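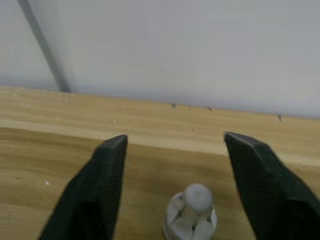
A small part on the bench at Rindela.

Réka Juhász has changed air freshener refills for 29 years. "I was quick," she says. "Then they bought something slow."

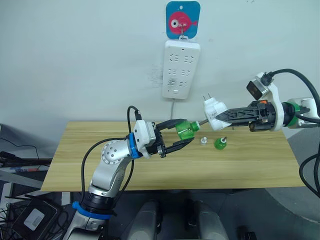 She now minds two arms at the firm, which pays her the same and calls her a supervisor. "I supervise. They don't look up."

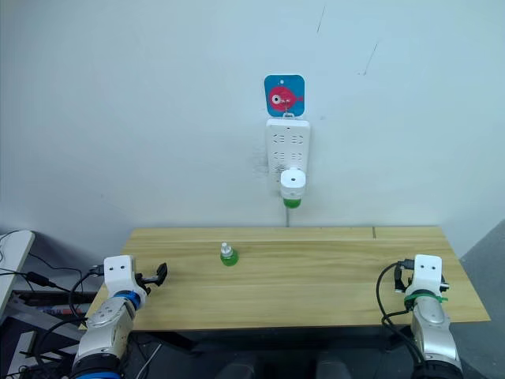 Has anyone lost their job?
Two people moved to the stores in April, and one of them misses the smell.

She is less sure about next year. "Ask the arms."
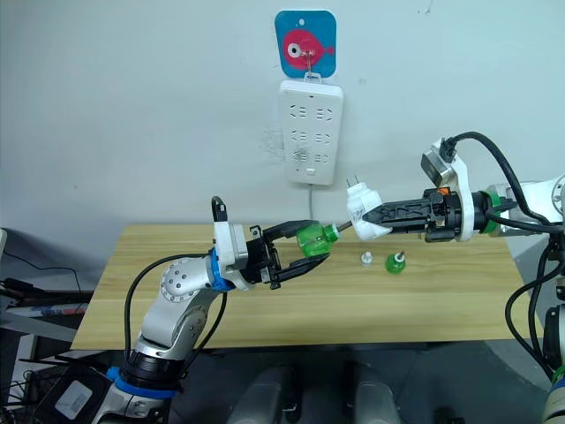 Tea breaks and other losses

"I used to chat over the bench," she says. "Now I eat nine biscuits."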